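How I Sort My Fabric Stash Before a Big Sewing Project

I used to pile everything in one closet and dig whenever I needed a bit of cotton. Then I said yes to making bunting for my cousin's street party, up to 117 flags (what was I thinking!), and I had to get serious.

Start by pulling it all out. Yes, all of it, even the bag behind the vacuum. Wash anything that smells musty, dry it, and give it a good shake. I don't iron at this stage - it only gets wrinkled again.

Next, sort by color first and fiber second. I tried it the other way and kept losing my reds. Anything smaller than your hand goes in the scrap bag for stuffing. 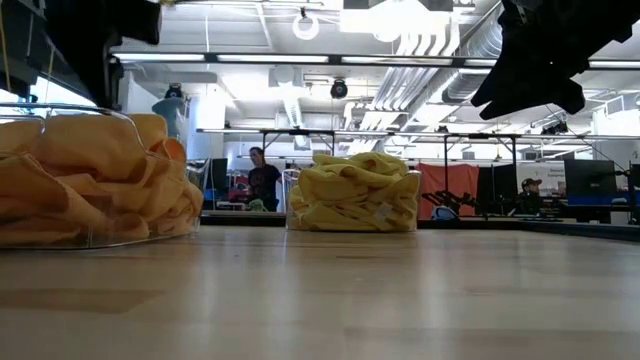 Photo: Ambros Pfister

Clear bins are my favorite thing for this, one color to a bin, and I just stuff the cloth in. Folding is lovely if you have the patience! Put a little tag on the front with the fiber and rough yardage, in pencil so you can change it later.

Good wool gets its own spot with a cedar block. Sand the block lightly when the smell fades, mine needed it by October.

Last step, write down what you have and keep the list in your phone. I was in the remnant shop last week, all set to buy more navy twill, and there it was on my list - 2 yards, already washed. I bought buttons instead.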